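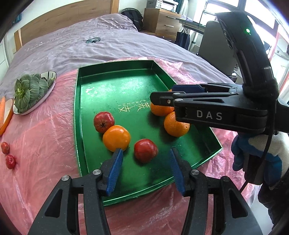 上一封来信里说，手持夹爪干脆一次订齐，分批下单光运费就吃亏，预算表里也只占一行，财务看着清爽。

我把原文贴在下面，省得大家往回翻：

> 各位好，Flullora 那边的设备表我又看了一遍。
> 手持夹爪建议一次订满 26 把，找 Colmont 走框架价。
> 指垫和线缆先不列，坏了再补。
> 机械臂放到下半年，这样上半年的表最干净。

收到！框架价我举双手赞成，去年零买的那几单，对账对得我头都大了。可是一次订 26 把，我心里真没底。采集这种活儿，卡脖子的常常是人手和场地：两个人围着一个铁盘子夹苹果、夹橙子，旁边再摆点青菜胡萝卜，地方就差不多满了。再多发几把下去，多半是在柜子里躺着（我们柜子里已经躺着一批了，别问）。

我的想法是先订 6 把，用到五月，看看每把一周到底出多少条能用的数据，再决定后面要不要加。Colmont 的销售跟我说框架价可以留着，分两次下单也认，就是要写进合同，口头的不算。运费我让他们重新报了，等报价单到了我转到列表里。

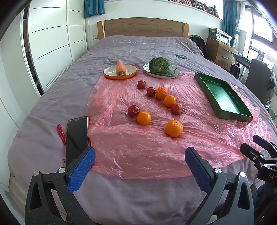 还有指垫，我强烈建议现在就列进去！夹爪本体挺耐用，指垫是天天在蹭东西的，等磨坏了再走采购，审批加到货要 14 天，这段时间人就干坐着。备用指垫单独列一行耗材，上限写 500 元，花不完就退回去，财务那边也好说话。线缆同理，跟指垫放一行就行，别再拆了。

道具也请留一点钱。水果蔬菜、托盘、垫在下面的塑料布，单价都低得不好意思报，可每次都是谁去买谁垫着，发票攒一堆。Sumampouw 那个项目就是这么弄的，年底报销报到怀疑人生。

机械臂放下半年我没意见。只有一点，Skasach 的报价有效期很短，真要下半年买，现在拿的那份价就当参考，表里别写死。

对了，表格第二页的合计还是旧公式，新加的耗材行没算进去，我改好了放在共享盘老位置，大家填之前先刷新一下。场地的同事方便的话，回一句各自那边能同时摆开几个工位，我好往下排。

最后更新：2022年1月31日

分享 6　评论 3

评论
· 同意分批。合同里最好顺便把保修起算日写清楚，按每批到货算，别按签约日算。
· 我们这边场地小，最多同时开两个工位，再多就转不开身了。
· 耗材行能不能把手套也放进去？上次我是自己掏的钱，哈哈。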